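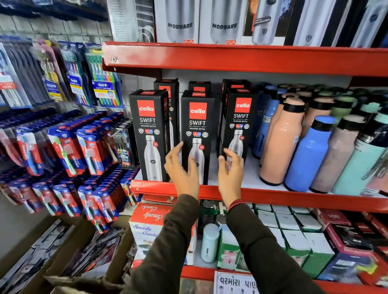
Shelf facing, middle shelf. Both hands on the approach, boxed bottles.

Pramgate shelf-facing demos, README

Hand demos of straightening product on store shelves, shot from head height. For teaching a two-arm robot to front and square boxes by copying people. Maintained by Birutė Vanags, collection lead Damián Cuevas. Last edit September 2, 2022.

Status: usable, docs half done. Sorry. Read the known problems section before you train anything.

What's in it

4000 clips total. 3000 of them bare-hand demos in real stores, the rest teleop on the Zureck bench arms. Don't mix the two without setting the source flag, action spaces are different and the loader will NOT warn you.

Bare-hand: person does the task with their own hands, head view only. No gloves, no markers. Sleeves, rings, bracelets stay on, we want the variety.
Teleop: operator drives both arms from the leader rig. Head view plus joint states.

Task definition

One clip = one box or bottle handled. Starts with hands coming up to the shelf, ends when both hands are clear of it again. Goals, in order:

1. front of the box lines up with its neighbors
2. printed face toward the aisle
3. nothing else on the shelf knocked over

Instructions to demonstrators were short on purpose. Two hands on anything boxed. Slow on the grasp, normal speed otherwise. If you drop something keep going, we label it after. 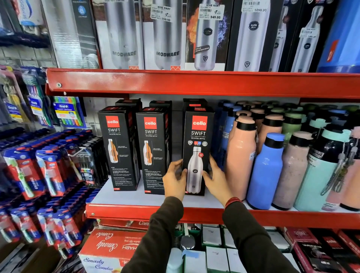

Contact labels: left and right hand are labeled separately, so a box can be left=contact, right=near. Near means fingers are close but not touching. Annotators disagree on this one a lot, esp. when the far side of the box is hidden behind the hand. Myrtle Lindqvist went back over the worst batch and her labels win where there's a conflict (field: label_v2).

Phases: reach, grasp, adjust, release. Some clips have no adjust. That's fine, the box was ok already and the person just touched it.

Text on packaging is left alone, price stickers too. Some store signs are not in English. Don't run your OCR filter over this set and then ask me why half is gone.

Splits

Split is by store, never by clip. 40 clips are held out for the Flidcombe eval and live in their own folder, please leave them there. Otis Whitfield has the checksum list.

Known problems

- Identical boxes side by side. Tracker swaps IDs when hands cross in front. Second row behind makes it worse.
- Shiny shelf edges and steel-look packaging throw off the depth estimates. We ship them anyway, flag depth_est=1.
- Wrist pose jumps when the sleeve is dark and covers the wrist. Fix planned for November.
- Crowded bottles next to the boxes are not all annotated. Only the handled item is guarenteed to have a mask.
- Teleop clips run slower then the hand ones. Resample before you compare.

Replay on the arms

Bare-hand clips need retargeting first, script is in tools/retarget. Works with the Mbeki two-finger grippers, anything else you write your own map. Cupped grasps turn into side pinches, so check the opening width against the box before you run it on hardware. Keep the e-stop in reach, run the first pass with an empty carton.

License and contact

Research use only, no redistribution of raw video. Access requests and bad-label reports go to Zuzanna Kołodziej, include the clip ID and the frame number or she'll just ask you for them.

TODO: loader docs, release-phase stats, rename that one folder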